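Reverberation in Shared Dining Rooms: Effect of Table Coverings and Soft Furnishings

Project report, Adstead group
Authors: Muthu Kurup, Orathai Rungrueang, Gopinath Murthy

1. Background

Reverberation time (RT) is the time taken for sound in a room to fall by 60 dB once the source stops. In dining rooms a long RT raises the general noise level, as people talk louder to be heard over each other. Hard floors and bare table tops absorb very little sound at speech frequencies. The project measured how far RT could be lowered without altering walls or ceiling. 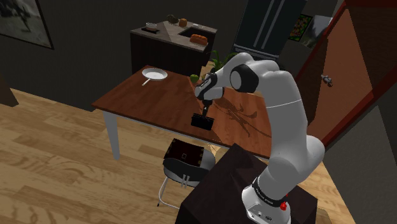
Natalia Trujillo objected at the planning stage that a tablecloth is too thin to matter below 1 kHz, and that any change we found there would more likely come from people moving chairs between runs. We accepted the point and marked the chair positions on the floor with tape.

2. Method

Two rooms were used, Jonach and Bulora. Both have plaster walls and no carpet. The source was a burst balloon and the receiver a measurement microphone at seated ear height. Each condition was repeated at 2 receiver positions. Decay curves were taken in octave bands and RT was calculated from the slope between -5 and -25 dB, then doubled and a half added (T20 extrapolated to 60 dB).

Conditions were: bare room, tablecloth, and tablecloth with curtains drawn. 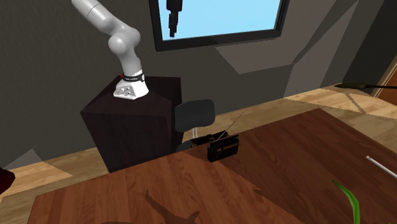

Background noise was checked before each run. Results below 100 Hz were discarded because the balloon did not give enough energy in that range.

3. Results

The tablecloth alone gave no change that could be separated from the spread between repeats. Drawing the curtains shortened RT in both rooms, clearly above 400 Hz and only slightly below it. The effect was larger in Bulora, where the curtains cover more of the wall.

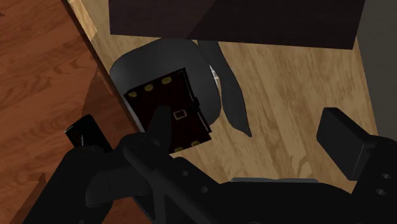 The spread between receiver positions was greatest in the lowest bands, as expected in small rooms where the sound field is not diffuse. Lorna Lennox's correction for air temperature was applied but made no difference at the precision quoted.

4. Further work

Repeat with the rooms occupied. Replace the balloon with a swept sine source.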